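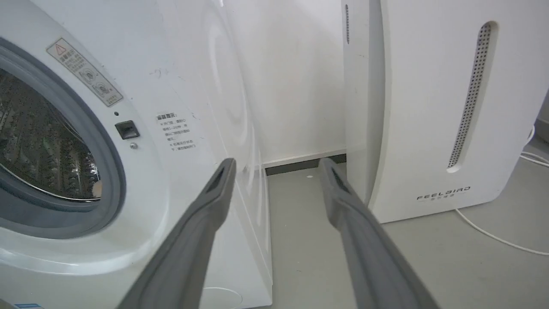
Call for Operators: Gripper and Wrist Camera Comparison

The manipulation group at Telum is looking for operators for a comparison of two parallel grippers on household tasks. The work runs through March at our test apartment. Prior experience with robot arms is useful but not required.

Background

Both grippers mount on the same arm and carry the same wrist camera. Luteo has long, narrow fingers and the wider opening. Kilau has shorter fingers and a softer pad. We want to know how finger length affects reaching and grasping next to large appliances, where side clearance is small and the fingers block part of the camera view.

Tasks

Operators guide the arm through a fixed set of tasks near a front-loading washing machine and other floor-standing units. These include retrieving small items from the floor between two appliances, approaching the drum opening, and moving a cloth from the drum to a basket. Each operator completes 51 trials per gripper. A trial ends at success, at contact above the force limit, or at 91 seconds.

After each block you fill in a short form on control effort and camera visibility. Trials stopped by the force limit are repeated once and logged separately.

Requirements

Age 18 or over
Normal or corrected vision
Able to stand for up to 2 hours, with breaks
Able to read and follow a written protocol in English

People who have worked on the design of either gripper cannot take part.

Schedule and pay

Two sessions on separate days, plus a training block before the first. Sunday sessions are available on request. Payment is $300 on completion of both sessions. Operators who withdraw after the first receive half.

How to apply

Send a short note with your availability and any teleoperation experience to Francine Thibodeau, study coordinator. Questions about the arm or the controller go to Omar Chidiac. Please state whether you are left- or right-handed.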